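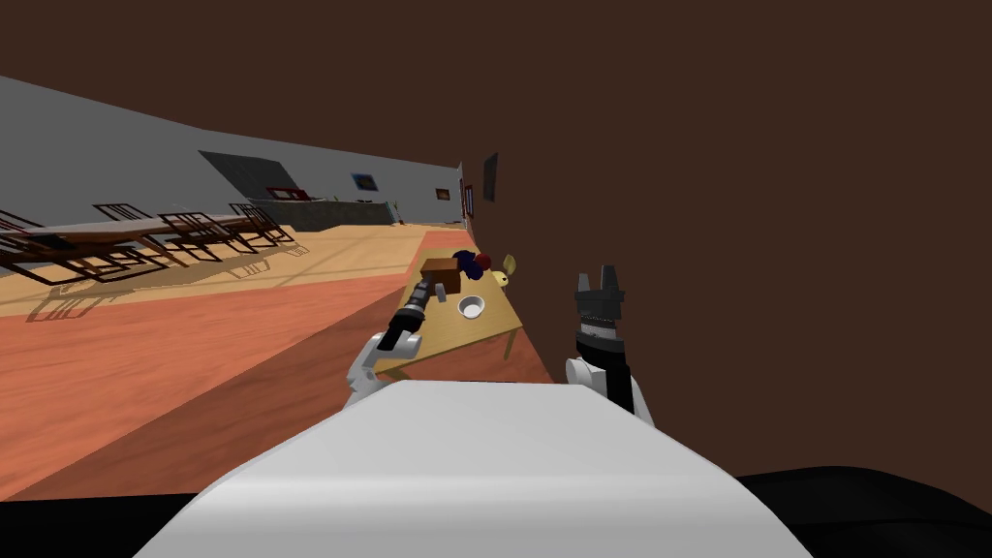 Wednesday, Bay 4

Work continued on the Fekete coupe received from the Drollthorpe sale. The odometer reads 3,740 miles. The paperwork supports that figure only as far as the last engine rebuild, and the file should say so until the earlier records arrive.

Front brakes: both calipers removed and stripped. The left piston was pitted and will be replaced. The right piston cleaned up and may be used again. Hoses are to be renewed on both sides. The Pledley disc kit uses a different banjo bolt from the one on the car, and the two must not be mixed.

Transmission: fluid drained and pan removed. There was fine gray material on the magnet and no chips. New filter and gasket fitted, pan bolts tightened in two passes. Refill is to wait until the cooler lines have been flushed. 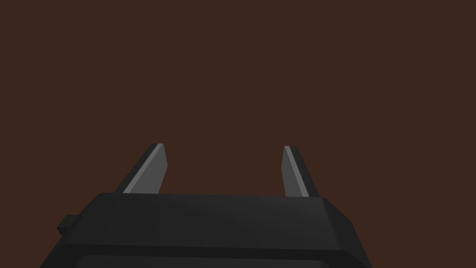 Gripper with two flat fingers, brown background.

Body: the lower right quarter panel was sanded with 600 grit and wiped down. An old repair showed through behind the wheel arch, with filler thicker than we would accept. It will be taken back to metal before any Vilix primer is applied. The trunk floor is sound apart from surface rust under the spare.

Cooling: the second fan did not start when the first did. The relay tested good on the bench. The ground at the radiator support had paint under the terminal, now cleaned and bolted up again. Retest at 200 degrees once the system is filled.

Outstanding: left caliper piston, cooler line flush, door seals (ordered, no delivery date given). The chrome trim remains wrapped on the upper shelf and is not to be moved until the paint work is finished.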